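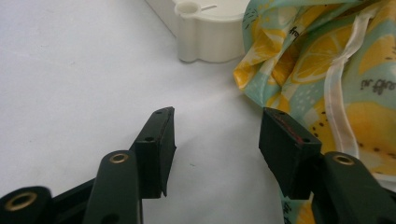 Joserora 2 learns to plan around loose cloth

The Zellberg team put out version 2 of Joserora, its open grasp planner, on 29 October 2020, and it's a fun one! The new release picks a grip for both hands together, even when the target sits in a heap of soft fabric. 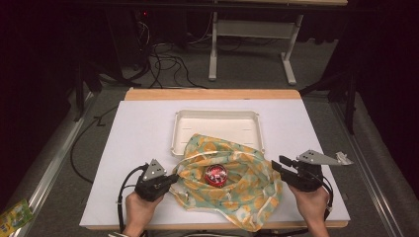 Luuk Van Beek, who wrote most of the new code, trained it on 569 two-handed demos and says a full plan now takes 150 milliseconds. A plug-in for the Sovine simulator follows in November.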